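Prila (benchmark)

From the Jinent open reference on automation

Prila is a method for scoring how well a robot arm can service the inside of a desktop computer, together with the small body of results obtained with it. It was devised by Robel Fikre at the Seso laboratory, who had grown tired of reading that assembly was a solved problem in papers where the thing assembled was a peg and the thing it was assembled into was a hole.

A Prila trial is one short job, such as seating a memory module or moving a small part between a fixture and the board. The arm is given 80 seconds. Points are awarded for reaching the part, gripping it, lining it up and letting go of it in the right place, and are taken away for touching anything else. The last rule accounts for most of the negative scores in the early tables.
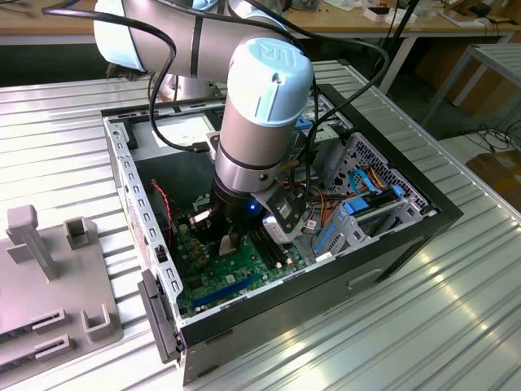
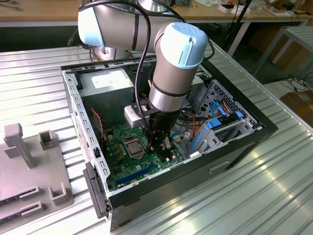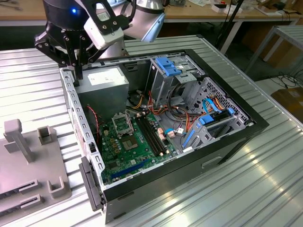
Cables are the main source of difficulty in the benchmark, and the original report gives them a chapter to themselves. A rigid part can be modelled once and trusted to stay that shape, whereas a wire has its own opinions and tends to change them between trials. Earlier test rigs dealt with the matter by having no wires. Prila leaves them in, so that a gripper lowered towards the motherboard has a tangle of power leads and blue SATA cables for company, and any planner that treats the case as an empty box is soon corrected. Fikre's report recommends planning the wrist's path first and the fingers' second — advice that most entrants appear to have found out for themselves, in the other order.

The first full results covered 600 trials. A learned policy called Wako, trained on 10 hours of demonstrations, completed 67 per cent of them. A scripted baseline did better on memory modules and much worse on everything else, which both sides of the argument have since quoted in their own favour.

Critics have noted that the time limit is generous, and that a person with a steady hand does not need it. Supporters reply that the person has usually dropped a screw. Screws are left out of the present version of Prila and have been promised for the next one since July.

Related articles
Bin picking
Compliant grippers
Peg-in-hole problem
Seso laboratory
Wako (policy)

We use cookies to remember your reading settings. By continuing to use this site you accept our cookie policy.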